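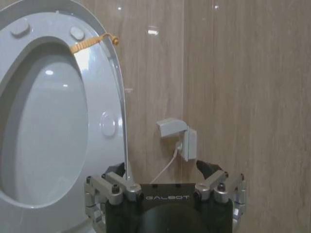 Figure 1. Wrist camera view, fingers open beside the raised seat.

Handout 6: Looking after the washroom cell

Welcome back, everybody. Last time we got through the arm and the base, and I promised we would spend this session on the part that gets bumped, splashed and wiped more than anything else in the cell, meaning the gripper and the little camera that looks out over it. Please bring this handout with you to the bench, because there is space in the margins and you will want to scribble on it.

Start with Figure 1 and keep it beside you while you work. The plate with GALBOT printed on it should sit between the two fingers, low and near the center, just as it does there. If your own view shows the plate drifting to one side, the camera mount has slipped and you need to fix that before you touch anything else. I have watched good students spend a whole afternoon retuning a grasp when all they had was a tired mount screw. (I did it myself in August, so no shame in it.)

Daily check, before power

Make sure the stop button is in. Then look at both finger linkages from the side and from the front. These are aluminum links and brackets held with black hex bolts, and the bolts on top are the ones you can see in the camera view, one standing out on each side. Put a fingertip on each one and feel for play. A bolt that turns by hand gets taken out, cleaned and refitted, and you write it in the cell log with your initials. Don't just snug it up and walk away.

Next the finger pads. Wipe them with a damp cloth, then a dry one. Run your thumbnail along the working face and feel for nicks. Our pads come from Bucur in packs of 40, so please don't be shy about changing one. Change them as a pair, though, or the grip will pull to one side and Sharon Swai will come and find you. She keeps the spares drawer and she does know who was last at the bench.

Daily check, after power

Open the fingers all the way and hold them there. You want an open V in the camera view, with clear background between the pads. Close slowly, open again, and do this 2 times while you listen. A dry scrape usually means grit in a joint. A click at the same spot each time is more often a worn pin, and that goes on the repair sheet.

The seat approach

This is where most of our trouble comes from, so bear with me while I go on a bit. When the seat is up, the gripper works very close to the rim, and the left finger can overlap the lower part of the seat in the view long before it touches anything. Students see that and panic. Overlap in the view tells you about direction and very little about distance — use the depth reading for distance.

Glossy surfaces are the other headache. The seat is shiny, and the wood-grain panels behind it throw back bright patches too. Look high on the left panel in Figure 1 and you'll find a hard rectangle of glare. If the Tuveo vision program marks a patch like that as an object, lower the exposure one step and run the detection again. Don't tape paper over the wall, please. Somebody always forgets to take it down.

Note the orange-yellow strap hooked around the rim, too. It makes a nice bright target for checking color settings, and you should be able to pick out its small tip against the wall. If the tip smears into the panel, clean the lens first and only then open the settings page.

Keep-out zone

The outlet box, the plug adapter and the thin white cable hanging from it all belong inside the keep-out zone. The right finger points up toward the outlet in this pose, and a cable can hide behind the gripper where the camera won't show it to you. Draw the zone generously and include the whole run of the cable.

Cleaning and grease

Every 40 hours of running, take off the finger pads and brush out the joints. One small drop of Gevero grease per pin is plenty. The full strip-down is on page 616 of the Nasico manual, the big one on the shelf by the sink, and we'll do it together next time.

For next session: read the pages on pin replacement, and bring your log sheet filled in, with the bolt check signed.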